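Teaching a Robot Arm to Pick Objects from a Bag: What We Learned from Demonstrations

By Aisling Dolan
Wed 14 August

1. Background

This report is about my summer project in the Lukumay lab course. The task given to me was to teach a robot arm to take one object out of a paper bag, using only examples made by a person. I did not write rules for the motion. I moved the arm through the task many times, and the recordings were used to train a policy.

My two groups of recordings were made in different ways. In the first group I held the arm and guided it by hand. In the second group I used Skekorero, the remote control program of the course, where the operator moves a small copy of the arm and the real arm follows. I wanted to know which way gives better examples when the space is narrow and the operator cannot see everything well.

2. Why a bag

Most student projects before mine used a flat table or an open tray. With a tray, the gripper can come from many directions and a small mistake is not serious. A bag has walls, and the walls are soft. If the arm touches the paper, the paper moves, and then the objects also move a little. The arm itself also covers a part of the inside, so at the moment of the grasp the camera sees less than before.

I first tried a standing bag with a high edge. The wrist touched the edge in almost every attempt, and in three attempts the whole bag was pulled over. After this I rolled the edges outward and fixed the bag with tape. This is maybe cheating a little, but my supervisor said that a task should be possible for the person before we ask it from the policy.

3. Recording the examples

I made 300 examples in total, half by hand guiding and half by remote control. Each example starts with the arm outside the bag and ends when the object is released in a box, or when I stop it myself. I kept the failed ones in a separate folder and they are not counted here.

The target for most of the examples was a green ball with a bumpy surface. I selected it because the gripper can hold it from any side and it does not break. The other objects in the bag were there to make the picture less simple: a compact disc, something yellow, a colorful bunch of small parts. The disc gave me more trouble than I expected. It reflects the lamp, and the bright point changes its place when the arm makes a shadow.
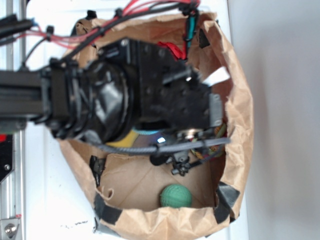 For hand guiding, the first problem was my own hand. When I hold the wrist, my fingers are in the camera view, and the policy can learn that fingers are a part of the task. I tried to hold the arm farther back, near the large joint, but from there it is difficult to make small movements at the gripper. Finally I recorded every hand-guided path once, then let the arm repeat it alone, and saved the camera video only from the repetition. It took double time. Also, if the bag had moved during the guiding, the repetition missed the ball, and I had to do it again.

For remote control, the view is clean from the start. The difficulty is that the operator does not feel the paper. During the first day I pushed the gripper too deep many times. I became better after about 20 attempts, and after that my paths were shorter and more similar to each other.

4. Training

I used the Saser training script from the course without big changes. Each policy was trained on one group only, so that the comparison is fair. Before training I cut the waiting time at the beginning of every example, when I was still thinking and the arm did not move. In my first training I forgot this step — the policy learned to wait also, and sometimes it never started.

5. Results

I tested each policy with the ball in different places on the floor of the bag. The remote control policy was better near the middle and also near the front fold. The hand-guided policy moved more smoothly, but it often closed the gripper too early, a little above the ball. I think the reason is in the repeated paths, where small position errors were added, but I did not have time to prove it.

Both policies were weak close to the walls. When the wrist pressed the paper, the arm continued as if nothing happened, and the ball rolled to another side. My examples contain very few cases where the operator recovers from such a contact. I had removed many of them because they looked ugly to me. Now I believe this was my biggest mistake in the project — a person who watches an ugly example can still learn from it how to come back.

6. Next steps

The next student should record corrections on purpose: start with the gripper already in a bad position and show how to leave it. I would also change the bag after each session, as the folds become deeper with use and the policy may remember them. The recordings and my notes are in the Dranico folder on the lab computer, and the failed examples are there too.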